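A Tray, a Plate and Thirty Minutes of Peace

There is a particular pleasure in carrying your whole supper across a room in one go. I rediscovered it last winter, when our kitchen table was buried under seed catalogs and I started eating at the window in the back room, tray on knees, watching the streetlights come on along Elcombe Road. I haven't really gone back!

Trays got a bad name somewhere along the way. We connect them with school cafeterias and TV dinners and being sick in bed, and all three of those are still excellent reasons to own one. But a good tray is also the quickest way I know to set a table. You put the things on it, you carry it over, and you're done. When supper ends the whole business goes back to the sink in a single trip, crumbs included.

The old houses knew this. The household book kept at Surkport begins in 1837, and the cook's first entry for the following year, 1838, is a grumble that there are 13 trays in the pantry and never a clean one when the bell goes. I read that and laughed out loud, partly because I own far too many myself and they're always under something.

So what should you look for? Start with the rim. You want one just high enough to stop a fork from sliding off when you tip a little on the stairs, and low enough that your wrists can rest over it while you eat. Rounded corners are kinder to door frames and to knees. As for size, take your everyday dinner plate to the store with you (really, put it in a tote bag) and set it down in the middle. If there's room beside it for a glass and a folded napkin, you've found your tray.

Then comes the fun part, which is color. I've been a white-plate person all my life, and I still think an off-white plate is the best friend food ever had, but I've gone soft for pastels around it. Mint, sage, a buttery yellow. They sit together the way things do in a vegetable garden in May, and they don't need to match. 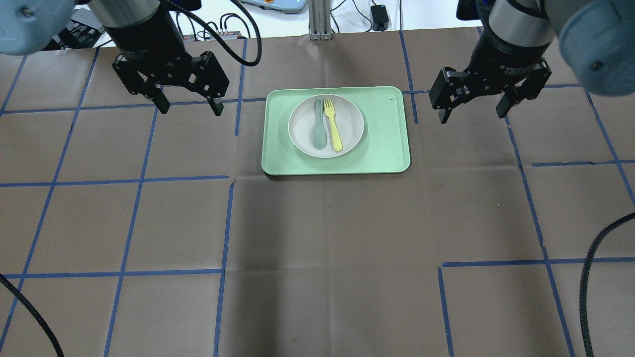
Home & Table Department

A mint-green tray, a round off-white plate, a sage spoon and a pale yellow fork: that's a whole place setting, and I love that the spoon and the fork come from different ends of the paint chart. The spoon and fork are plastic, too, and I'll happily defend that. Plastic is light, it's quiet, and it's what I reach for when supper is a bowl of noodles on the porch.

Laying the spoon and fork right in the plate is a habit worth stealing for the trip from kitchen to chair. Things roll less, and you keep a hand's width of tray free on every side. Once you sit down you can move them wherever you like.

My other favorite trick comes from the Rullby supper club, which meets on Thursday evenings and serves everything on trays, soup included. They put a damp cloth under each plate before it leaves the kitchen. It looks like nothing, and I've carried a very full plate of stew up two flights on the strength of it.

For washing up, a soft sponge and warm soapy water will do for most trays, and dry them standing on edge with air on both sides. I keep mine upright beside the oven, next to the baking sheets, where I can grab one without unstacking anything. The green one is always in front.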